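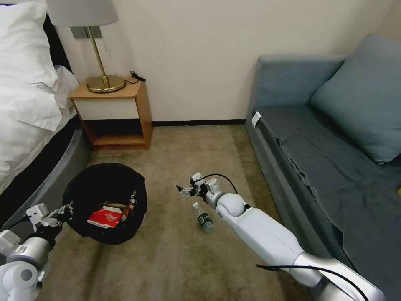

The Thambiah is a two-armed domestic tidying robot built in a shared workshop in Rosgate. It was designed for picking up light items from carpeted floors in furnished rooms and placing them in an open bin. The design is not sold as a kit. Drawings and a parts list are kept by the workshop and copied on request.

Design

The robot has two white arms mounted side by side on a common column. Each arm ends in a compact gripper with small jointed fingers. A camera at the head of the column looks down over both arms, so that the floor directly in front of the machine and both grippers stay in view during a pick.

Wrist wiring is run outside the arm covers. This makes a cable quick to replace but leaves loops that can catch on bedding and chair legs. In the first version the loops were too short and pulled out of their sockets when the wrist turned fully. The second version, known as the Olness wiring, adds slack at the wrist and a clamp further down the arm.

The column rides on a wheeled base carrying the battery and the main computer. The base was cut down from a workshop trolley and remains the heaviest part of the machine. A full charge gives 3 hours of light work.

Operation

Bottles are gripped across the body, with the fingers closing on either side. A bottle lying on its side may roll if one finger touches it first, and the gripper is therefore centred above it before being lowered. Closing speed is reduced for the last 10 mm of travel.

The bin is treated as a fixed object once its rim has been located. If it is moved, the search must be run again. Liners with loose edges folded over the rim gave false readings in early trials, as the software took the folds for part of the rubbish. The rim search now ignores anything within 2 cm of the outer edge.

Limitations

Clear plastic is harder to detect than printed packaging, particularly on pale carpet. Labels and caps are used as reference points where present. The arms cannot reach under low furniture, and items weighing more than 4 kg are refused.

Variants

A single-arm version, the Fongate, uses the same gripper on a narrower base. It shares the software but cannot hold a bin steady while filling it.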